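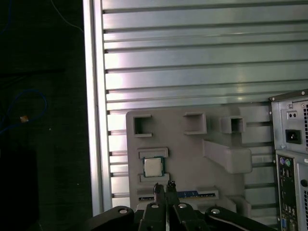
Torvik parts tray, grey – a review after eight months
Written by Hajnalka Vörös
Monday, September 6, 2021

I repair and rebuild desktop computers in a small room behind my flat, mostly for schools and for people who do not want to buy a new machine. In January I bought the Torvik parts tray from the web shop Hiler, and I have used it almost every working day. There were very few reviews when I was looking for one, and the ones I found were written on the first evening. So I waited with mine.

What I paid

The tray cost 3,013 forints and the delivery 1,463 forints, so nearly half of the price again for a thing that weighs almost nothing. If you order something else at the same time, the delivery stays the same, and I would advise you to do so. I ordered again two weeks later and paid it a second time, which annoyed me.

It came in a plain bag with no paper inside. There is a drawing on the shop page but it is very small, and it does not explain the shape of the tray. For an experienced person this is not a problem. My nephew wanted to know which side was the top, and I had to admit that I was only guessing.

The place for the processor

I will begin with this, for it is the reason I bought the tray. On the left side there is a shallow recess for a processor. One raised ledge runs just above it and another sits just below, and between them the processor lies flat with the metal side towards you. You can read the marking without picking it up, and this is already a big advantage when you have several similar ones in a week.

Before the tray I used the lid of a jam jar with a piece of cloth in it. It worked, but I was always a little afraid when somebody opened the door or when I moved my elbow. With the two ledges I am calmer. I have leaned the tray upright against the slatted panel at the back of my bench, and the processors I tried stayed where I had put them. I would not carry it across the room in this position, and I do not recommend that you try it with a part which belongs to a customer.

The recess is shallow, so you can take the processor by its edges quite easily. People with thick fingers may have a different opinion. Martti Rantala, who taught me most of what I know about this work, used my tray for one afternoon and complained that the ledges were in his way. He would have liked one of them to be lower in the middle. I have smaller hands and did not notice it until he said so. Now I notice it sometimes.

Please be careful with processors that have pins on the bottom. I have laid only the flat kind there for longer periods. I did put an older one with pins in it once, for a few minutes, and nothing was bent, but I did not like the feeling. For those I still use foam from the original box.

Is the tray safe against static electricity? The shop page does not say. I wrote to Hiler and got a polite answer that they would ask. That was in spring. I wear my wrist strap in any case and touch the metal case of the computer first, so I was able to live without the answer, but a seller of such trays should know it.

The square pockets

Along the upper part there are three square pockets with thick walls. I keep the screws from the case in the left one, the screws from the drives in the middle one and the small brass stand-offs in the right one. It is my own system and you can of course choose another.

The walls are good. When I knock against the tray, the screws jump a little and stay in their own pocket. My old tray, a Sodura, had one long channel with thin divisions, and after a year of use everything was mixed there.

I have two complaints. The first is that the pockets are dark inside. My lamp stands on one side of the bench, and the thick walls throw a shadow on the bottom, so a black screw can be overlooked very easily. I once closed a computer and was sure that I had used all the screws, and next morning I found one in the corner of the pocket. I now put a scrap of white paper on the bottom of each, and since then it is better. The second complaint is the cleaning. Dust collects in the corners and a normal cloth does not reach it. I use a dry paintbrush, the cheap kind for children.

The long slanting block

On the right side there is a long raised block which goes diagonally, from the upper left down to the lower right. I have thought about it a lot. It has a rounded end close to the edge of the tray, and it takes a good part of the surface where I would prefer to have one more recess. When the tray is flat I lean my screwdriver against it, and the screwdriver does not roll away. Perhaps there is a cleverer use. If somebody has found it, please write it in the comments – I would be truly thankful.

Memory modules I put beside the tray on the mat. Some of the raised places would hold one for a moment, but not well enough for my taste.

How it has aged

The colour is a light grey, and small dark parts show up clearly on it. So do finger marks and old thermal paste. The paste comes off with alcohol if you do it on the same day. I left one spot over a weekend and it is still there, a greyer place next to the processor recess. The edges have kept their shape and nothing has broken off, although the tray fell from the bench two times that I remember, once with screws in it.

Compared with the others

The Sodura is cheaper and has more divisions, but no proper place for a processor. If you repair mainly laptops I would choose that one, for there you need places for screws more than anything else. The Woline is larger and has a cover. I had it on loan for 3 days only, so I do not want to judge it strictly. The cover was nice, but the whole thing took so much of my bench that the motherboard had to lie on the chair.

Would I buy it again?

Yes, for desktop work I would, and I have in fact bought a second one (this was the order with the second delivery fee). One is for the computer that is open now, and the other for the computer that waits for a part. They can be put on top of each other only if the lower one is empty, and even then they do not sit straight.

I give it four stars out of five. The missing one is for the dark pockets and for my question about static, to which I am still waiting for a reply. If Hiler writes to me, I will add it under this text.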